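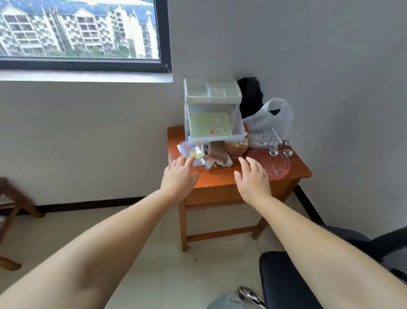
A small table with wrappers, foil and a brown cup on it.

Opinion > Living > At Home

In Defense of the Small Repair

Last updated: 1 October 2018

When I moved to Kendutham, I had one suitcase and a lamp from my aunt. The lamp stopped working in the first winter. I went to a shop on the main street, and the man there told me very kindly that a new lamp costs less than his time. I believe he was correct, and I think it is a sad thing to be correct about.

I want to speak here for repair as a normal habit. I do not mean the beautiful restoration of old furniture, which one sees in magazines. I mean a loose knob, a zipper, a chair which moves when you sit. In Paredes, where I grew up, each street had a person for such work, and you paid him with coins or with eggs.

My lamp needed a switch. I found it by mail from a company named Sunis, and it cost 4 dollars. The work took me 15 minutes, and before it one whole evening of being afraid of the lamp. A new one of the same size was 700 in my old currency, and I still count in it when I am angry.

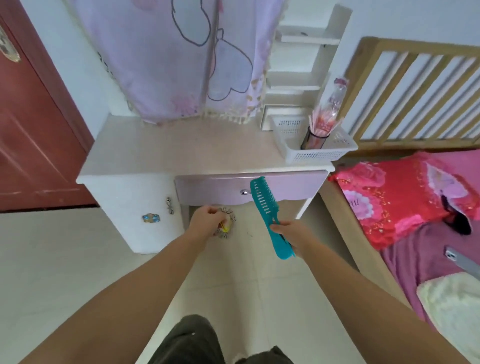
What the shops could do

Some readers will answer that people have no time. I accept this for a mother with three jobs. I accept it less for myself, because in December I spent many hours comparing kettles, and the old kettle had only a bad lid.

The makers have a bigger duty than we have. The kettle from Villov is closed with a screw for which no household has the tool. The booklet has many pages of warnings and no drawing of the inside. I wrote to them and asked for the lid alone. They offered me a discount on the next model.

I would like a simple rule: if a company sells a thing, it must sell also the parts of this thing, for a fair price and for a fair number of years. It will make some products more expensive. I am ready to pay it, and I would keep the kettle longer.

The lamp is on my desk while I write. The new switch is white and the lamp is green, and my aunt does not like how it looks.

Related
Why I Stopped Buying Cheap Umbrellas
700 Words on the Sewing Box
A Letter About Kettle Lids
Learning to Shop in a Second Language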